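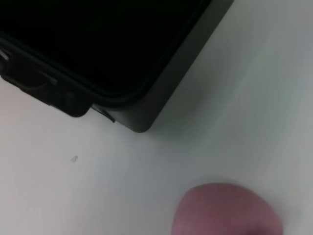

Trade > Visits > Cases and Packing

Ralluncombe opened its workshop to buyers on Feb 24, 2024, and I went mostly for the hard cases. The building dates from 1726 and has very little parking. Come early if you go to the March day.

Helmut Janssen took our group through. We started with the black cases, which were set out on plain white tables with plenty of room to walk past. 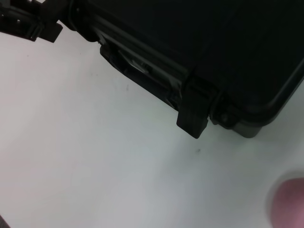
I spent longest on the handles. On the case I looked at, the grip sits in a recess in the side wall and folds flat, so it shouldn't snag when you stack a van. Janssen said the shop ships nearly 800 cases a year, mostly to rental firms. 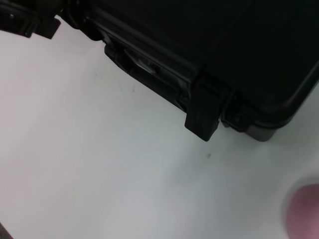 Latch and rounded corner foot on a black hard case.

The feet interested me too. Our old Brosetti cases lost theirs within a season and scratched every shelf we own. Replacement parts are sold singly at Ralluncombe, minimum order 70 for trade accounts.

After coffee we moved on to packing.

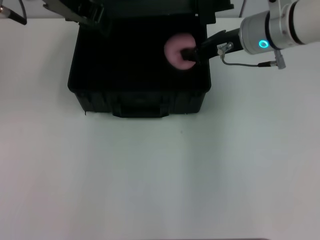
Small soft items are a nuisance in a deep case. They slide to one end unless you fill the space or cut foam for them. Janssen offers cut foam to order, but I didn't get a price. I left with a catalog and a parts list.

Comments

Lesego Joubert: Did they say how long the cut foam takes?

Cayetano Vidal: Mine took most of a month. Good fit though.

Teodor Czerwiński: Parking is easier behind the church.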